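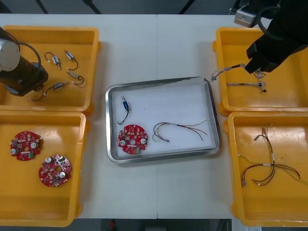

Vernum token holders vote to delay Skoltby upgrade

21/11/2020

Holders of the Vernum token have voted to put off the network's Skoltby upgrade until the new year, after a test run in October left some wallets showing the wrong balance.

The proposal to delay passed with 71 percent of the votes cast. It needed a simple majority. A total of 3450 wallets took part, more than in either of the two earlier votes on the upgrade.

Skoltby would change how staking rewards are paid out. Under the current rules, anyone who wants to stop staking has to wait 46 days before the coins can be moved. The upgrade would cut that to 4 days and pay rewards daily.

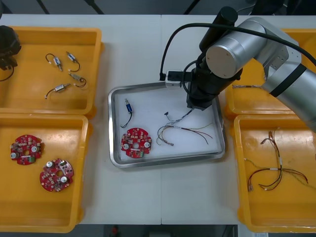 A metal tray with a red circuit board and a small blue component.

Gayan Patwary, who wrote the proposal, said the balance errors were a display problem and that no coins were lost in the test. He still wanted the code checked by an outside firm before it went live.

"People saw a zero where their savings should be," Patwary said. "We can wait a few weeks and get it right."

The review has gone to Du Plessis, a security firm that worked on the original staking contract. Its report will be posted on the Vernum forum - the full text, Patwary said, including any faults still open at the time.

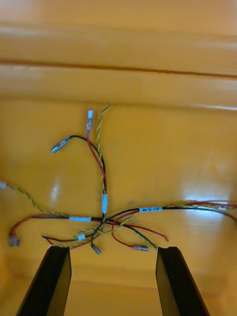 Not all holders are happy with the wait. Several large stakers argued on the forum that the errors had already been fixed and that the long lockup was pushing people toward other coins. The Marstead exchange, which lists Vernum, said trading and withdrawals would carry on as normal and that customers do not need to do anything.

A new date for the upgrade will be put to a separate vote once the report is out.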